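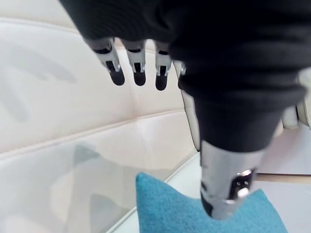

Fig. 1. Teal scatter cushion, contact at one point.

Unit 4. Seating: Loose Cushions on Fixed Upholstery
Course notes, T. Kun

4.1 Terms
A scatter cushion is any loose cushion not attached to the seat or back. A back cushion forms part of the sofa. Headrests are treated as a separate element, even when they line up with the back cushions.

4.2 Placement
Work from the ends of the sofa toward the middle. Set the larger cushion first, upright against the end back cushion, with its lower edge on the seat. Smaller cushions follow. A cushion may stand inside one back section or straddle a seam; on tufted backs the second position is more stable, as the center of each tuft is recessed.

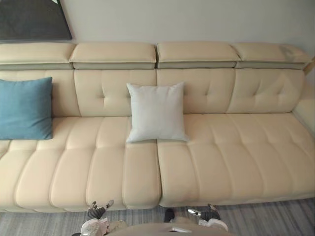 Color contrast is judged against the upholstery and then between the cushions themselves. On cream leather a blue-green reads as an accent, while a light gray or white stays close to the ground tone. Students should note both relations in the worksheet.

4.3 Care
Smooth leather marks easily at head height. Inspect the tops of the headrests before the seat. Wipe with a soft cloth, along the seams. Do not use the Putar cleaner from Unit 3 on leather.

4.4 Exercise
Draw a four-section sofa in elevation, scale 1:40, and place two cushions of unequal size. Hand in to Sándor Győri by Saturday. Reading: Lengyel reader, p. 320.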